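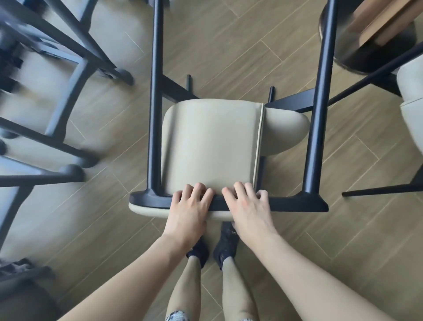 Chair with beige seat and dark frame, Nelmont repair room.

Progress report to the Wihongi Fund
Tuesday, July 25, 2023
Prepared by Eimear Rafferty, Nelmont Household Reuse

We have had a wonderful spring! The furniture bank has now supplied 239 households, and the waiting list is down to 10, the shortest it has been since we moved into the Tindard Street building.

Your grant paid for the van lease, the second storage bay and Ye-seo Ki's hours as repair lead. Ye-seo has started a Saturday mending class and it filled up right away - we had to borrow stools from the church next door. People are learning to reglue joints, change seat covers and sand out water rings, and several have come back with a neighbor in tow.

Donations of tables and chairs are strong. Beds are harder. We turned away almost 70 mattresses that did not meet the fire label rules, and we are talking with Plellura, the hotel supplier, about taking their surplus ones.

Spending is on budget apart from van repairs, which ran over after the clutch went in the second month. We covered that from our own reserve.

Still to do before November:
Fit shelving in bay 3
Sign the mattress agreement
Train two more drivers
Send you the household survey results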